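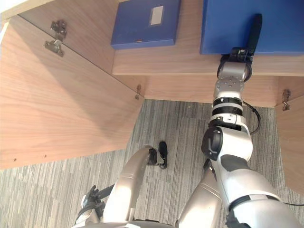

Yiran Yu had already put the kettle on when I arrived, and we were well into our second cup before either of us remembered that I had come to ask her about teeth.

She has spent most of her working life on the teeth of extinct monkeys and apes, and for the past 10 years nearly all of her attention has gone to a single hillside at Clandonance, where a seam of old lake mud keeps giving up jaws. Her team has 147 teeth from it so far. Most are molars, which pleases her no end, as molars are the ones that tell you about dinner.

"People expect me to say skulls," she told me, laughing. "And yes, a skull is lovely, I'd never turn one down! But a skull tells you what somebody looked like, and I always want to know what they had for lunch."

The question she keeps coming back to is when the Clandonance apes began eating tough, gritty food, the roots and seeds and dry stems you have to work at, after a very long spell of soft leaves and fruit. Each sort of food leaves its own marks on the enamel. Leaves tend to leave fine scratches that mostly run the same way, while hard things leave little pits, and under a good microscope (hers is old and much loved) you can see which is which.

"You have to be careful, though," she said. "The marks get rubbed out and replaced all the time. What you're really seeing is the last few days or weeks of that animal's life. If it died at the end of a bad dry season, it may have been eating things it didn't care for at all. I think of my own fridge in January."

For the longer story she looks to the chemistry of the enamel, which is laid down while the tooth is growing and stays put. Of the 21 teeth she has sampled that way, 7 point to a good share of grasses or sedges in the diet, and those all come from the upper part of the seam. She would like to say that this shows a change over time. She isn't ready to.

"Seven teeth might be four animals. They might be one family with peculiar habits. My old supervisor would have had me standing in the corridor if I'd called that a trend."

There is a rival idea, put forward by the group working at Cilletti, that the grass signal comes second-hand, from apes eating insects that had themselves fed on grass. I had rather expected her to bristle at this, but she got up and fetched me their paper, with her pencil notes all down the margins.

"It's a good idea. I was cross for a weekend that I hadn't thought of it, and then I wrote and asked whether we could swap some casts. They've been very generous. We disagree about nearly everything and it's a pleasure."

We wandered a long way after that, through her childhood collection of sheep bones, the dreadful road up to the site, and whether wild figs are nice (she says some are, and some are like eating a purse). She still goes out every season, knees permitting, and still likes to do the sieving herself.

Before I left I asked what she would most like to find next.

"A baby," she said straight away. "A young one with its milk teeth still in and the adult ones coming up behind. Then you'd get weaning, you'd get the mother's diet a little, you'd get all sorts. I've been asking that hill for one for years."

The next digging season starts in January.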